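Where Does the Silverware Go? Table Setting at Home

My part of our group project was the place setting. Costel and Mbali did the survey (37 people, mostly family and neighbors in Maldale), and I got to spend my evenings moving forks back and forth - which I loved, by the way! I wanted to find out which pieces people put down first, and whether the tablecloth makes any difference to how they do it.

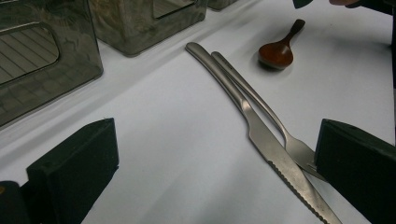 Silverware gets set down in a hurry, and that was the first thing I wrote in my notebook. Most people drop the whole handful and straighten it later (my aunt does this every single night). The knife and fork end up side by side on a slant, handles together at one end, with the fork tucked partly under the knife. On a white cloth the metal is easy to see, but soft folds make it harder to line anything up. I tried smoothing the cloth first and it helped a lot.

For the timing part I laid 9 settings in a row, then did it again on a bare table. The bare table was faster by 20 seconds, mostly because I wasn't stopping to fix wrinkles. Stavros thinks I was just getting better with practice, and he could be right - next time I'd switch the order.

Thanks to Ms. Dissanayake for lending us the second tablecloth.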